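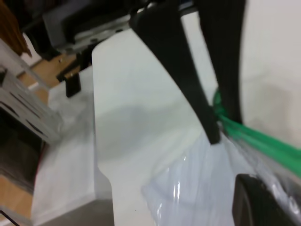
Green strap, clear plastic wrap and a flat white panel.

Packing Materials: What Straps and Plastic Wrap Do

Things that travel in boxes get pushed, tipped and shaken. Packing materials are used to control that movement. This page covers two of them, straps and film, and then cardboard.

Straps

A strap is a long, narrow band that goes around an object and holds it together. When a strap is pulled tight, it is under tension. Tension is a pulling force that acts along the length of the band.

Look at the green strap in the photo. It is made of several strands that lie side by side, or parallel. Each strand in a band like this takes part of the pull. Where the band is gathered up, the strands bunch together. Where it stretches out, you can see them more clearly, along with a slight twist.

A twist matters on a finished package. A flat strap presses on a wide area. A twisted strap presses on a narrow one, and the same force on a smaller area makes a higher pressure. High pressure can dent a cardboard edge. Packers smooth the strap flat before they tighten it.

Plastic film

Plastic wrap is a film, a very thin sheet. Many packing films are made from polyethylene. Its molecules are long chains, and in stretch film the chains can slide and straighten when the sheet is pulled. The film then tries to shrink back, and this keeps it snug.

Film keeps dust off a smooth surface. It also stops two hard surfaces from rubbing. Rubbing causes scratches, and scratches show up easily on a shiny part.

Crumpled film looks different from flat film. Every fold is a small surface tilted in its own direction, and some of them reflect light straight toward you — those are the bright white lines along the creases.

Cardboard

Corrugated cardboard has a wavy layer glued between two flat ones. The waves are called flutes. They make the board stiff without making it heavy.

Try it: the strip test

You need one sheet of paper, scissors, tape and a small bag of coins.

Cut a strip of paper 20 millimeters wide. Tape one end to the edge of a table and tape the bag to the other end. Add coins one at a time until the strip tears. Write down the number. Now stack three strips of the same width and repeat.

Cường Thái's class at Nassar School ran this test in August. One strip tore at 132 grams more than the bag's own weight, because it had a small nick in one side. Check your edges before you start.

Words to know

Tension — a pulling force along a band, rope or string.
Film — a very thin, flexible sheet.
Flute — one wave in corrugated cardboard.

Text by Virgil Ene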